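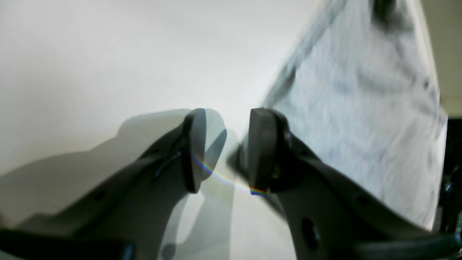 A reader of the April post on drying times wrote in to say that my figures were no use without the spin speed, and that anything hung up at 800 rpm would of course take all night. The criticism is fair. I had left the spin speed out, along with the room volume and the starting humidity, so the numbers could not be compared with anyone else's. I have now repeated the work with those three things written down.

The room is the small back bedroom, 2.4 m by 3.1 m with a ceiling at 2.3 m, so a little over 17 cubic metres. One outside wall, one radiator, one double-glazed window with a trickle vent. The door has a 9 mm gap at the bottom, which I left alone. The washing was spun at 1200 rpm on every run.

Each load was weighed dry, weighed again straight out of the drum, and then weighed on the airer at intervals until it came back to within 20 g of the dry figure. The scale is a hanging one sold for luggage and reads in 5 g steps. I checked it against a litre of water in a jug and it was close enough.

A mixed load of cottons held 1,242 g of water after the spin. The same load at the slower speed I used in April held a good deal more, but I did not keep that figure and I am not going to guess at it.

Run one: window shut, vent open, radiator off. The room began at 61% relative humidity and 16.5 degrees. It went past 80% within two hours and stayed there. After the first night 897 g of the water had gone, and the thick seams and waistbands were still damp to the touch. This is the arrangement most people in rented flats end up with in winter, and it is a poor one. The air is nearly full and has nowhere to go except the cold corner behind the wardrobe.

Run two: as above, with the radiator on. Faster, but the humidity hardly changed, and there was water along the bottom of the window by the morning. Warm air holds more moisture and gives it up again at the first cold surface.

Run three: dehumidifier on, radiator off, vent shut. The machine is a Drolteck compressor model that I bought second-hand, rated at 300 W. I plugged it in through a Vokident energy meter. Humidity fell to 48% in the first hour and sat between 45 and 50 for the rest of the run. The load was dry by bedtime, having gone up just after lunch. Water in the tank came to more than the water lost by the clothes, the difference presumably being what was already in the air and the plaster.

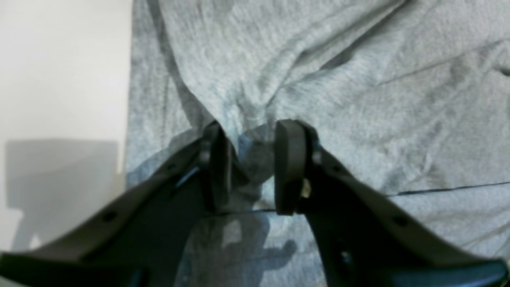
Placement matters more than I had allowed for. With the outlet pointing at the wall the clothes furthest from the machine lagged by over 5 hours. Turning it so that the air passed along the length of the airer brought most of that back. Leaving every second rail empty helped as well, though you lose half the airer, and in a household with more than two people that may not be practical.

I also tried a small desk fan on its own, with the window open by a hand's width. On a dry, cold day it did nearly as well as the dehumidifier. On a wet day it did very little. If you have a cheap hygrometer you can decide each time; mine is a Lekota and reads three points high against a salt test, so I subtract three.

The salt test, for those who have asked before: put table salt in a bottle cap, add enough water to make a wet paste, seal it in a bag with the hygrometer and leave it overnight. It should read 75%. Do not let the paste dry out or turn to liquid, and keep the bag away from sunlight.

Things still to do. I have not measured wool. I have not tried the desiccant type of dehumidifier, which should do better than mine below about 15 degrees. The neighbour's flat at Prarndale has a heat recovery unit in the bathroom and I may be allowed to hang a load in there for an evening.

The spreadsheet has been updated and the April tab is marked as superseded. Please use the new one.

Posted Dec 10, 2018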